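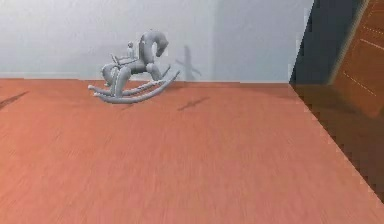 Lorenz Kuster reckons it's the rockers. Anything that touches the floor on two thin curves is asking for trouble, he wrote last night, and had I checked the collision shape or just assumed? I had just assumed.

So. Quick one, I've got to be out the door soon. The rocking horse task in Fliko is broken and has been since November. The job is simple enough: arm comes over, pushes the horse at the neck, lets it rock, pulls back. Ran fine for ages. Then I changed the physics step and it started going wrong -- not every time, which is the annoying bit. 14 bad runs out of 90. Horse gets a gentle push and shoots off accross the floor, or the arm carries on pushing long after it should have stopped.

The second one bothers me more. There is a force limit. It's meant to cut the motors at 6 newtons. In the bad runs the limit never trips, and the log shows up to 577 for one single step. Then zero. Then the arm just carries on as if all was well!

Lorenz was half right. The collision shape had filled in the gap between the two rockers, so the poor thing was sitting on a solid lump. Fixed that, horse behaves much better. Still doesn't explain the limit though. My guess is the check reads an average over several steps and by then the spike has been smoothed away. Ludivine Gilbert had the same thing on her Mikuš setup, she says, and moved the check down into the motor loop.

Haven't tried it yet. Until I have, none of this goes near the real arm. Power lead is out of the wall and its staying out.

More when the next batch has run. If anyone has the old Fliko settings file from before the step change, please send it -- I wrote over mine.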